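Toys, tea and a very long corridor: my afternoon at Ellavach

Posted 2018-05-28

I'd been meaning to go to the Ellavach open day since February, when a leaflet came through the door and I stuck it on the fridge and forgot about it. It's the old Lambert building behind the station, the one with the green shutters, and I've walked past it for years without knowing that people in there mend and re-home soft toys. Now I know, and I've come home with sore feet and far too many opinions on stuffing!

You sign in at a little desk and get a sticker with a number on it. Mine was 103. Virgilio Maglaya was taking our group round, and he started us in the sorting room, where the donations get tipped out onto big tables. He told us 3766 toys came in last year, and that bears are the bulk of it (no surprise there), followed by rabbits and then what they call "big cats and sundries".

I was very taken with the big cats. Someone in our group asked why they get a group of their own and Virgilio said it's the stripes and spots — if you have to patch a plain brown bear you can get away with a near match, but a tiger shows every mistake. The stripes have to carry on across the seam, and the pile has to lie in the same direction on both sides or it catches the light all wrong.

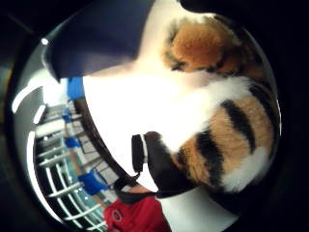 One of the tigers, up close, with its little black loop.

We were allowed to pick things up, so of course we all did. I had a go at the seam check, where you run your thumb along each join and stop when you feel a gap. I missed one completely on a rabbit and was put right, very kindly, by a girl of nine or ten.

After that came the washing, down a corridor that goes on forever. They use a powder called Niditz for the ordinary things and do the long-furred ones by hand. Then the sewing room, my favourite. Ataberk Dönmez was sitting by the window putting an ear back on a donkey with ladder stitch, and he let us watch over his shoulder while he did it. He swears by a curved needle, size 3, and a thread called Stitener that I've since tried and failed to find in town. If you know where it's sold, do leave me a comment.

Tea was in the yard and the flapjack was good, if a bit crumbly. There was a table of finished toys for sale too, and the jar had 1075 pounds in it by the time I was leaving, which got a cheer. I bought an elephant for my nephew and a small grey thing that might be a mole for myself.

Parking is dreadful, so take the train. Entry was free, and they'd like clean pillowcases if you have any spare.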